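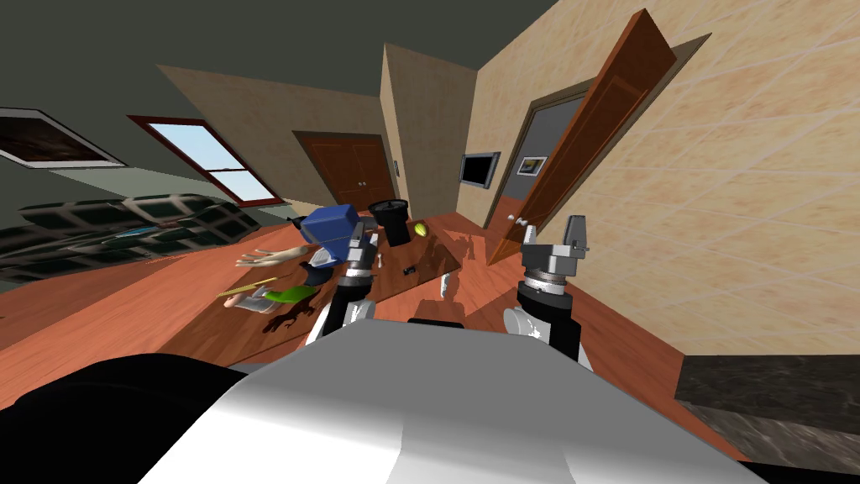 Workshop notebook: the madder vat, second go

September, late morning
By Frøydis Torvik
14 shares | 3 comments

Picking up where I left off before lunch got in the way last time. The first skeins out of the madder were a perfectly friendly brick orange, and everyone who walked past the drying rack said how nice they were, and I kept saying thank you and feeling a bit of a fraud, as I had promised the Dutthorpe people a red. They want it for the border of a wall hanging, beside an old panel that was dyed in 1995 by somebody who left us a recipe on half a sheet of paper and a color that I would dearly like to meet in person.

So, the recipe. It says "soft water, warm, patience," and then there is a grease spot where I suspect the useful part was. Ayanda Pillay had a look at it under the good lamp and thinks she can make out the word "chalk" near the bottom. I can see a c and possibly a k, and I would be happy to believe her, as chalk is what I was leaning toward anyway. Our rainwater barrel is lovely for washing wool but it has almost nothing in it, and madder seems to like a little lime to push it away from orange. I put a level teaspoon into the small pot and left the larger one alone so that I could compare the two.

Wool is the Sæther two-ply, natural white, lot 3723. Please write the lot on the tag if you take from that bag! The previous lot was creamier and it does show, especially in the paler skeins. I scoured it overnight in the big enamel pan with hardly any soap, and rinsed it this morning until I got bored and then once more after that. Alum mordant went in as usual, the same strength we wrote down in the spring, with a pinch of cream of tartar. I held the mordant pot at a bare steam for an hour, then let the wool cool in it while I answered letters.

The madder itself is ground root from the Nisero tin, what was left of it, so around 28 grams in the small pot. It had caked in one corner and smelled the way it always does, like a garden shed with a bit of licorice in it. I ran it through the old coffee grinder, soaked it in warm water, poured off that first soak and kept it in a jar. Some people throw the first water away to get rid of the yellow. I never have the heart, and it makes a very decent peach on the silk scraps.

Now the heat, where I believe I went wrong before. I had the vat on the back ring and wandered off to help Ayanda with the warping board, and when I came back it was closer to a simmer than I like to admit. Madder goes brown on you if it gets too hot, and what I had called brick was probably brick with a good helping of brown in it. Today I sat on the stool with the thermometer like somebody minding a sleeping baby — a whole hour and a half of it — and kept it at the temperature where you can just about hold a finger in for a second and then wish you hadn't. I got a fair amount of mending done.

Small pot, with chalk: came up slowly, pinkish at first, which gave me a fright, then deepened all through the second half hour. Lifted out and squeezed, it is a proper warm red leaning a touch toward rose. Large pot, no chalk: orange again, though a cleaner orange than last time, so the heat was part of it.

I have left both skeins in to cool with the lids on. Ayanda says leave them until tomorrow and I say leave them until I can't stand it, and we'll see who wins.

Things to remember, mostly for me:

The Stondado scale drifts if it sits by the window. Move it to the inner shelf and let it settle before weighing root.

Sample card for this batch is 1039. The chalk skein is tied with blue thread and the plain one with white. I wrote that on the card as well, but the pencil is faint.

Try the chalk again at half the amount, and see if the rose tint eases off. The old panel is a shade warmer than ours, as far as I can tell from the snippet they posted us, and the snippet has had a good many years of sunlight.

Ask Dutthorpe whether the border will be washed. If it will, I want a rub test and a soap test before they get more than one skein.

Exhaust bath is in the lidded bucket under the bench. There is plenty of color left in it, so do use it — I would put the gray fleece in and see what happens.

Afternoon, added later: I gave in and lifted the corner of the chalk skein. Still red. Put the lid back on and went to sweep the floor.

3 comments

Recent entries
Walnut hulls, and how to get it off your hands
Weld from the back garden: four small pots
Notes on the warping board repair
Peach silk from the first soak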